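Second night in Solstead and I finally have a chair, a table and a lamp that works, so I'm going to write this properly instead of scribbling on the back of the bus ticket.

We got in late yesterday. The bus from Gisbridge takes forever because it stops at every village on the river, and at two of them the driver got out to chat. I didn't mind much. I had the window on the left side, which the woman at the ticket counter told me to ask for, and she was right – the whole second half of the ride you look straight down into the gorge, with the old mule road on the far bank going in and out of the trees. Athina slept through all of it and then was annoyed with me for not waking her up.

The guesthouse is called the Vasilakis and it's up a hill that no one mentioned. It's a real hill, with steps cut into it, and I did it with a suitcase on wheels (useless, the wheels). The room is number 18, on the top floor, at the back. It has two narrow beds, a sink with a mind of its own and a balcony just big enough to stand on sideways. But the view! You get the whole old town going down to the water, all those gray slate roofs, and the fort up on its rock across from us looking closer than it is. I stood out there in my socks until I got cold.

Up at six this morning, before the bells. I wanted to see the lower market while they were setting up, and I'm glad I did. It runs along both sides of the covered street behind the customs house and it's the kind of market where people buy their onions, with one short row at the end for people like me. I bought apricots, a wedge of the hard sheep's cheese, and two of the little sesame rings that are still warm at that hour. The cheese man cut me three different kinds to try and wouldn't let me choose until I'd tried all of them. I ate my breakfast sitting on the edge of the fountain with pigeons walking over my feet.

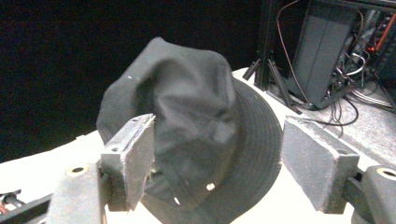 The fort was the big thing for today. We'd read that there are 1,161 steps from the river gate to the upper terrace, and Jhonatan had said to go in the morning or not at all. We set off at nine, which was already too late. There's shade as far as the second gate, where the path runs between the walls, and after that there's none, just pale stone throwing the heat back up at you. I had my black bucket hat, the one with all the rows of stitching around the brim, and I've never been so happy about a piece of cloth in my life. Black is a silly color for July, I know, I know, but the brim kept my neck from frying and I can squash it into my bag when I'm done. Athina tied a scarf on her head and looked much better than I did. We stopped at every single landing and pretended to admire the stonework.

Some of it I did admire, to be fair. The second gate has a row of carved fish over the arch, and the guide leaflet says each one was paid for by a different boatman's family. The cisterns are further up, cut down into the rock, and you can go into the biggest one by a stair along the wall. It's cool down there and every sound comes back at you twice. A school group was in ahead of us and the kids were all shouting their names, and then the teacher shouted hers, and I wanted to do mine but lost my nerve.

Then the terrace. I don't know how to write about it without sounding like the leaflet. The river makes a loop around the town that you can't see from anywhere lower, and past it the plain goes off yellow and flat until it turns into haze. There's a bench in the corner by the flagpole and we had it to ourselves for a good long while. We finished the apricots. Athina read me bits of the history out of her book – a siege, another siege, a fire, a governor who kept bears – and I mostly looked at the swallows.

Coming down was worse than going up. My knees were shaking by the fish gate and I had to go the last stretch holding the rail like an old lady on a boat. Note for next time: there's a path around the north side that the mules used, longer but not so steep, and it comes out by the bakery. We only found out about it from a sign at the bottom.

Lunch was at a place with no name that we could find, four tables under a vine. Bean soup, bread, a tomato salad with a lot of raw onion in it, and a jug of something pink that I was told was mild. It wasn't mild. The bill came to less than the bus fare. I went back to the room after that and lay on the bed with the shutters closed, meaning to rest for ten minutes, and woke up with the pattern of the bedspread printed on my cheek.

In the afternoon we went across to the Nikora quarter, which is the part I'd been looking forward to the most. That's where the dyers and the felt makers used to be. The houses are tall and thin and lean in over the street, and some still have the hooks up under the roof where they hung the wet cloth. There's a tiny museum on the ground floor of one of them. The ticket desk takes only cash, and only small cash, so I had to run out and buy a bottle of water to break a bill. Inside there are two rooms of vats and paddles and a case of sample books with the colors still bright as anything. The reds especially. One page was nothing but reds, with names written next to them in brown ink, and I tried to copy a few down but the handwriting beat me.

We got lost on the way back, of course. The lanes in Nikora don't go where you think they'll go, and twice we came out at the same blue door with the same cat on the step. The third time we turned left on purpose and ended up on the footbridge, and the sun was going down right along the river, so I can't complain.
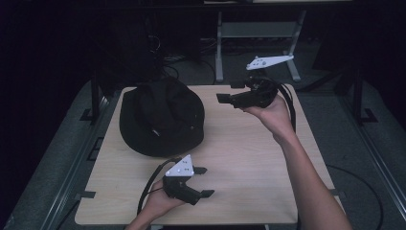

Markos Alexiou told us at dinner that we'd done the whole thing backward, that everyone sees the quarter in the morning when the workshops have their doors open and leaves the fort for the last two hours before closing, and that he couldn't believe the guesthouse hadn't said so. Well, they hadn't! He was nice about it, though. He drew us a map on the paper tablecloth and tore it off for me, and it's here in the back of the diary with a wine ring on it. According to him one of the felt workshops is still going, two lanes up from the museum, and if you knock they'll let you watch. So we might go back before we leave.

Dinner was river trout, for the record, and fried peppers, and I ate all of mine and some of Athina's.

Plans for tomorrow. The boat to the monastery goes at 8:30 from the lower landing and you pay on board. Long sleeves for the chapel. I need to find a pharmacy first and get something for my heel, because the left sandal has started rubbing and there's a blister there the size of a coin. Postcards too, I promised Mom and I promised the office, and I still haven't bought a single stamp. Athina wants to do the mule path in the evening, all the way up, to get the sunset from the terrace. I said yes while my feet were in a bowl of cold water, so I'm not sure it counts.

It's almost eleven now and there's music coming up from one of the courtyards, an accordion and somebody clapping along a little behind the beat. The balcony door is open. I should go to bed, and I will as soon as I've washed out my socks.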